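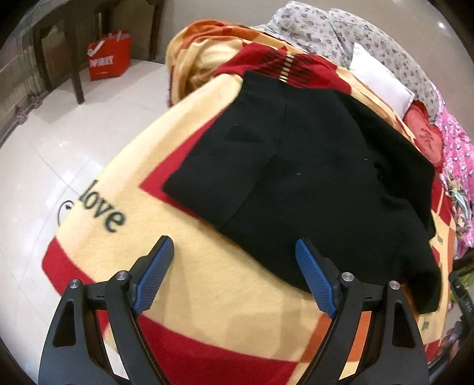 How Do You Shop for a Robot? (Bring a Long List and a Small Appetite for Surprises)

Suppose your school has decided to get a robot that folds laundry. Hutchins School has a costume closet, a lost-and-found bin and a sports shed full of jerseys, so it has plenty for one to fold. You might think buying it works like buying a toaster. You find one, you pay for it, you carry it home and you make toast.

Robots are more trouble than toasters. Grown-ups who buy them spend months planning before they spend any money, and then they spend the money and find out what they forgot to plan. Let's see if we can do better.

First, what is the job?

"Fold the laundry" sounds like one job. Try writing down everything you do when you fold a black shirt. You find it. You work out which end is the top. You look for the sleeves, and one of them is always hiding. You pinch a corner, lift, lay it over, and smooth it flat. Your brain does all this while you complain about having to do it.

A robot needs each of those steps worked out. Plain black cloth is especially mean, as the folds and the shadows are nearly the same color. Put it on a blanket with bright patterns and words all over it, and the robot also has to decide where the clothes stop and the bedding starts. A robot that can't tell will try to fold both.

So the first line on our list says what we want folded, how big it is, and where it will be lying.

Next, pick some fingers

The part of a robot that grabs things is called a gripper. Many grippers have two fingers that open and close like kitchen tongs. Some have soft or bumpy pads on the tips to help them hold on. Smooth, hard tips are fine for picking up blocks and pretty hopeless with a slippery jacket.

Grippers are often sold separately from the arm. Yes, you can buy a robot arm and discover it has no hand. People have done this. They were adults.

Then, teach it

Robots can learn from people showing them how. One way is to give a person a gripper to hold, with a camera on it, and have them do the chore over and over. The computer studies what the camera saw and how the fingers moved. It may need hundreds of tries before it gets the idea, and somebody has to mess up the laundry again after each one. This is the one part of the project that any child is already qualified for.

Teaching takes time, and time goes in the budget too. A budget is just a plan for your money, written down before the money leaves.

Let's do the math

We'll use a pretend kind of money called pastias, so that no one rushes out to a store. The school has 600 pastias. A small arm called the Sketumlow costs 385. Wonderful! That leaves 215, and everybody starts talking about ice cream.

Now add the rest. The gripper is 90. Spare finger pads are 16 a set, and they wear out, so we buy two sets and pay 32. A sturdy table costs 60, because an arm that wobbles is an arm that misses. That comes to 182, which leaves 33 pastias. We still haven't paid for repairs. The ice cream has become one ice cream, with a lot of spoons.

Money you keep back for trouble is called a reserve. It feels silly to have one right up until January, when a cable snaps.

Rent, borrow or wait?

Buying isn't your only choice. You could rent the Sketumlow for six weeks and see if it's any good. You could share one with Lustley School down the road, if the two schools can agree on who gets it the week after the big play. Or you could wait for a better model, and keep waiting, as there's always a better model.

You should also ask the rudest question in shopping: do we need it? If the robot takes most of the morning to fold one shirt and you take less than a minute, you may be the better machine. You also cost less and come with your own fingers.

Try it yourself

Choose a chore in your house. Write down every step, even the dull ones. Circle the step a robot would find hardest. Then make a shopping list for your robot, with prices in pastias, and give yourself 600 to spend. Leave some for repairs.

When you're done, show it to a grown-up. They may look it over carefully and ask you to go and do the chore.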